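Tarusance Finish Words

A word list of colours and finishes as used in second-hand furniture adverts

Version 2, released 2020-10-02

Summary

Tarusance Finish Words is a table of the words people use for the colour and finish of furniture and floors when they sell them second-hand. Each row holds one phrase, such as "honey pine, waxed" or "dark oak, bit worn", split into its parts and tagged by hand. There are 1,410 rows. The phrases come from adverts placed on the Ralier noticeboard site, whose owners gave permission for short extracts to be reused.

The table was made for people who work on search in small classified sites. A buyer types "light brown table" and the seller has written "tan", "biscuit" or "milky coffee". Plain keyword search misses most of these. The list gives you a starting point for matching them up.

What is in the download

finishes.csv – the main table
colours.csv – the 65 base colour words, with spellings and near matches
sheen.csv – the 11 sheen words, from dead matt to high gloss
CHANGES.txt – what changed from version 1
LICENCE.txt – terms of use

All files are UTF-8 with a header row. Commas inside a phrase are kept, so the phrase column is always quoted. If you open finishes.csv in a spreadsheet program, set every column to text on import. Otherwise ids with leading zeros will lose them.

Columns in finishes.csv

id – five digits, with leading zeros. Ids from version 1 have been kept. Gaps are rows that were removed.
phrase – the words as the seller wrote them, in lower case. Spelling mistakes are left in.
phrase_fixed – the same phrase with the spelling corrected. Empty if nothing was changed.
colour – one word from colours.csv, or "none".
colour_2 – a second word from colours.csv where the seller gives a range or a mix, as in "yellowy brown".
sheen – one word from sheen.csv, or "none".
item – table, chair, cupboard, bed, shelf, floor or other.
wear – yes or no. Yes if the phrase mentions scratches, fading, rings, chips or general wear.
note – free text from the tagger. Mostly empty.

Phrases are never joined across adverts. If one advert describes a table top and its legs separately, there are two rows.

How it was made

The adverts were read in July by two taggers working apart. Each copied out the phrase and filled in the colour and sheen. Where they disagreed, a third person chose between the two answers and was not allowed to add a new one. Most disagreements were over tan, sand and beige, and over whether "shiny" should be filed as gloss or satin. We settled on gloss for every plain "shiny", and on satin only where the seller softened it ("slightly shiny", "a soft shine").

Adverts from trade sellers were left out. Their wording tends to follow a catalogue, and shop names for colours change from year to year.

No seller names, prices, places or contact details were copied at any stage. A few phrases that would have led straight back to an advert were dropped.

Notes on the colour words

The yellow-brown end of the list is crowded. Ochre, mustard, amber, honey, tan, caramel and golden all turn up as descriptions of what may be the same varnish. We kept them apart in the colour column and linked them in colours.csv under the heading "near". You can fold them together or leave them separate, depending on how wide you want a search to go.

Gloss makes this harder. A shiny top takes in light from the room, and the seller picks whichever patch stands out most to them. Matt surfaces get fewer words each and the words agree better. Where a seller gives two colours for one glossy surface, put the one named first in colour and the other in colour_2. We did the same throughout, including in cases where the second word seemed the better fit.

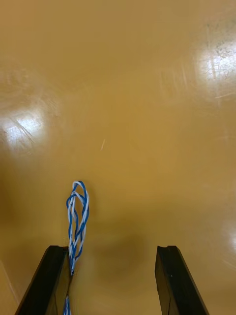 Fig. 1. Glossy surface, tan to mustard yellow. Colour: tan. Colour_2: mustard. Sheen: gloss.

Wood names need care as well. "Oak" and "pine" are used both for the wood and for the colour of a thing made from something else. The table takes no view on which is meant. If the only colour clue is a wood name, the colour column holds that name and the note says "wood word". Filter these out if you only want true colour words.

Known problems

Blue, green and painted finishes are thin. Most adverts on Ralier are for brown furniture.

"Cream" and "magnolia" were merged in version 1 by mistake. They have been split again, but a handful of rows could not be checked against the advert and still say cream.

Words for floors were collected later than the rest and by only one of the taggers. Treat the floor rows with more caution.

The wear column is stricter than it looks. "Lived in" and "has character" are both marked no, as they don't name any damage.

Suggested use

For a simple test, hold back 1,000 rows and see how many you can place in the right colour group from the phrase alone. The Gatenard matching script does this with a plain lookup and no training, and makes a fair baseline. It reads phrase_fixed first and falls back to phrase. The script is kept in its own repository and is not part of this download.

The table should not be used to judge the real colour of an item, or to settle a complaint between a buyer and a seller. It records wording and nothing else.

Changes from version 1

Added the floor rows.
Split cream and magnolia.
Renamed the column "shine" to "sheen".
Removed duplicate phrases where both came from the same advert.
Moved the spelling variants into colours.csv – they used to be in a separate file called macapagal.csv, after the project they were first collected for.

Licence

Free to use, change and share, including in paid products, as long as you name the source as Tarusance Finish Words and say which version you used. Corrections are welcome as an issue on the repository. Please give the id of the row and the column you think is wrong.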